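Head camera for cushion tidying: Dirnex or Sunus?

gilach_60
Picking a head camera to go with a two-finger gripper. It has to find cushions on a dark sofa. The Dirnex loses the sofa altogether. Is the Sunus any better, or just dearer?

tinpot11
Sunus. Next.

MacKinnon Bench
May 17, 2020
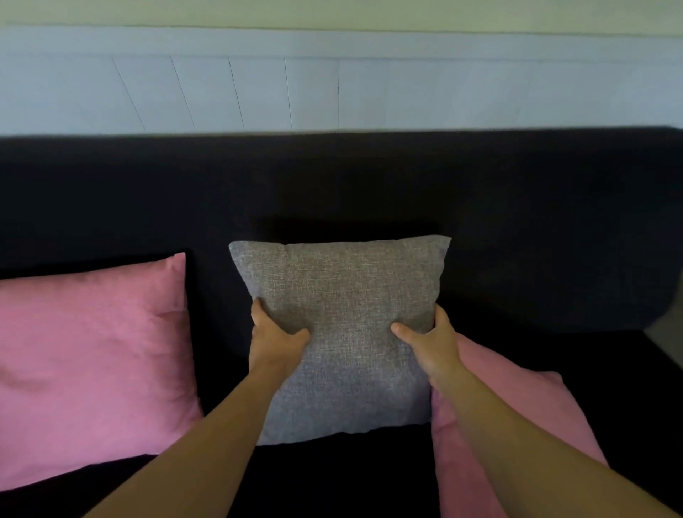

Dark upholstery defeats both on depth, so go by colour and texture. I'd start with the grey cushion, as its coarse weave gives the matcher plenty to chew on. The smooth pink ones will sulk. Copy the grip too, one hand each side with thumbs on the front, and budget for a second gripper.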